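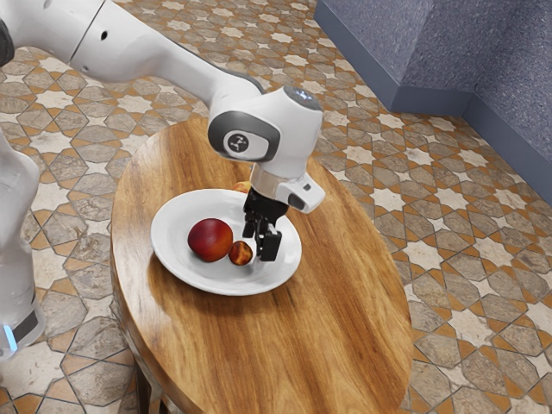 An oval wooden table.

Wooden Furniture and the Heating Season

Starnholm Household Advisory Service
10/12/2019

With the start of the heating season, the Advisory Service receives a steady number of inquiries about dining tables, chests, and chairs that have begun to creak, gap, or split. Residents often assume that the piece was badly made or that it has been damaged in use. In most cases the cause is dry indoor air, and much of the trouble can be prevented.

Wood takes up moisture from the air and gives it back. As it does so, it swells and shrinks, mostly across the grain and very little along it. A solid tabletop may be noticeably wider in late summer than at the end of winter. Well-built furniture allows for this movement. Problems arise when the change is sudden, when one part dries faster than another, or when an earlier repair has fixed a board in place that was meant to move.

Placement in the room

Furniture should stand well clear of radiators, wood stoves, and warm air registers. Where a floor register cannot be avoided, a plastic deflector will direct the air away from the legs and underside. The underside of a table is frequently left unfinished, and it will lose moisture more quickly than the polished top. This uneven drying is a common cause of cupping.

Direct sun is a separate concern. It fades some woods and darkens others, and the change cannot be reversed without refinishing. Cloths, lamps, and bowls left in one position for several months will leave a visible outline. Residents are advised to move such objects from time to time and to draw the curtains on south-facing windows when the room is not in use.

Extension leaves deserve particular attention. Many households store them in a basement or attic and bring them upstairs only for holidays. A leaf kept in a damp basement may no longer match the width of the table when it is needed. Leaves should be stored flat, in a closet or beneath a bed on the same floor as the table if space allows. They should not be leaned against an outside wall.

Humidity

An inexpensive humidity gauge, available at most hardware stores, is a worthwhile purchase. It should be placed in the same room as the furniture, away from windows and heat sources, and read at the same time of day for a week or more before any conclusion is drawn. A portable humidifier can be helpful in very dry rooms, but it should be used with moderation. Condensation on window glass indicates that too much moisture is being added, and that moisture may do harm to the building itself.

Lowering the thermostat by a small amount will also raise the relative humidity of a room at no expense. Large swings between day and night settings should be avoided in rooms that contain older pieces.

Cleaning and polishing

Dust with a soft, dry cotton cloth. Sticky marks may be removed with a cloth that has been dampened with water and a drop of mild dish soap, then wrung out thoroughly. Wipe in the direction of the grain and dry at once. Feather dusters and rough paper towels are not recommended.

The Service is often asked whether wood needs to be "fed" with oil during the winter. It does not. Oil applied over a varnish or lacquer remains on the surface, where it collects dust and may become gummy. Pieces that were originally given an oil finish are an exception and may be treated according to the maker's directions. For other finishes, a thin coat of paste wax once or twice a year is sufficient. Silicone sprays should be avoided altogether, as they can make later refinishing difficult.

White rings left by hot dishes or wet glasses usually lie within the finish and often fade without treatment over several days. A black ring generally means that water has reached the wood, and it should be left to a professional.

Cracks, gaps, and loose joints

A narrow gap that opens in winter and closes in summer requires no repair. Filling such a gap is one of the most frequent errors seen by our staff. When the boards swell again, the hard filler has nowhere to go, and the pressure may open a new split elsewhere in the top.

"We ask people to wait a full year before repairing a seasonal gap," said Pavithra Warrier, who answers furniture inquiries for the Service. "Take a measurement now and another in March, and then look at it again in summer. You will know far more about the piece than you do today."

A loose chair joint should not be left so long. Continued use wears the joint and makes the eventual repair more costly. The chair should be taken out of use, and the old glue should be cleaned away before new glue is applied. Nails and metal brackets are not an adequate substitute for gluing and may split the rail.

Printed guidance and inquiries

The Service's leaflet on the care of household furniture, first issued in 2000, has been revised for the present season. The new edition contains an expanded section on veneer and a page on painted pieces. It replaces all earlier printings, and residents who hold an older copy are asked to discard it, as the advice on lemon oil has been withdrawn. Copies may be collected free of charge at the Starnholm office and at the Drandton branch. Each household may take up to 2 copies. Requests by mail should quote leaflet number 3206 and include a stamped, self-addressed envelope.

Nithin Suvarna will be available at the Drandton branch during regular opening hours to give general advice. Residents should bring clear pictures of the item, including the underside and any maker's label, together with its approximate age if known. No more than 4 items can be discussed at one visit. The Service does not provide valuations, does not accept furniture for inspection on the premises, and cannot recommend individual repair firms. A list of questions to ask a prospective restorer is printed on the back page of the leaflet.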